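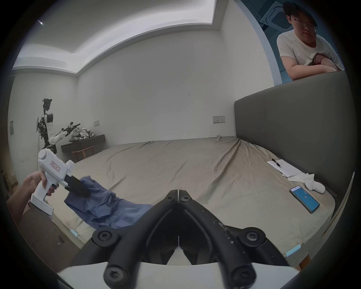
Is the Gornora fitted sheet worth the money?
For a deep mattress I'd say so, as long as you don't mind a few wrinkles.

I bought mine in April after my old Nastby set gave up at the corners (it used to ping off at 3 in the morning and wake me up, every single time). Jad Karaki, who I used to share an apartment with, swore by his Gornora, so I caved and got the same one in the sand color. The label says 300 thread count, and it feels like a nice hotel sheet, a bit crisp at first and then softer after a few washes.
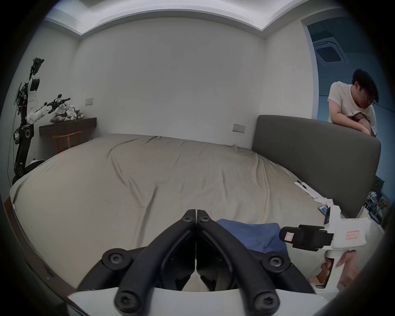
Beige bedding and a navy-blue cloth.

What I really love is the elastic. It goes all the way around, and the pockets are deep enough for my mattress plus a topper. I've washed it 10 times so far, warm with a low tumble, and it hasn't shrunk enough to bother me. 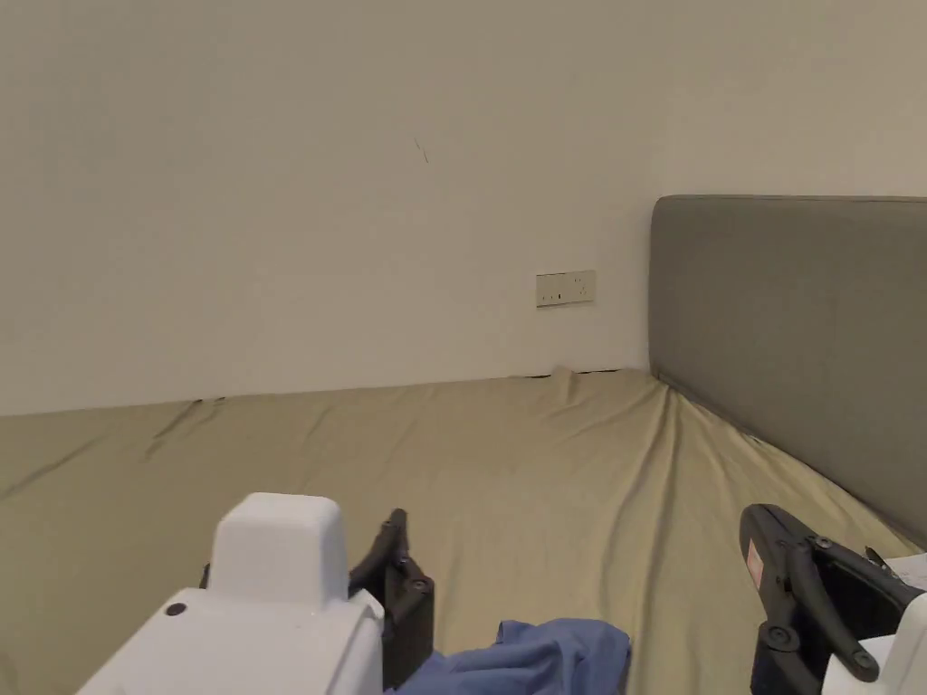

Getting it on by yourself is still a workout, though! I start with the two corners by the wall and then sort of crawl backward, which is not dignified but it works. There's a little tag that's supposed to show you the short side, and on mine it's sewn so deep in the seam that I missed it for weeks.
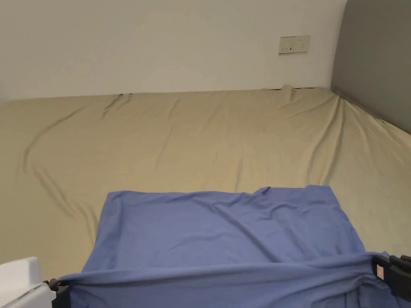

The other gripe is the color. Sand shows every drop of coffee, and the product page made it look paler than it is. If I were ordering again I'd probably go darker and pick up a second one while I was at it, so laundry day isn't such a race. Four stars from me, and the pillowcases are sold separately, so check your cart.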